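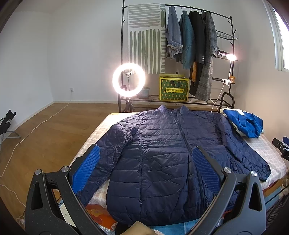 4.3 Checking the jaws on clothing

Do this after the pads are glued and before you trust the Flikonham gripper with anything you like wearing. A puffer jacket is a good first garment, being thick, slippery and full of opinions.

1. Spread the jacket front side up on a bed or low table and straighten the sleeves as far as they will let you.

2. Open both jaws all the way. The ribbed faces of the pads must point inward. Saturnino Ibarra built his first pair the other way around and spent January blaming the springs.

3. Bring the jaws down over one padded channel and squeeze the handle slowly. Stop when the fabric no longer slides.

4. Lift one sleeve, hold it, and set it down. Repeat with the other.

Note: If one jaw closes ahead of the other, loosen the pivot pins on the fast side – a quarter turn, then try again. Two quarter turns is how pins end up under the bed.

CAUTION: Keep the pads off zipper pulls. A pull will chew through a new pad, and the Nustusura shop sells them only in bags of 92.

5. Wipe the pads and write the result on the build sheet. "Fine" is not a result. See 4.4 for knitwear.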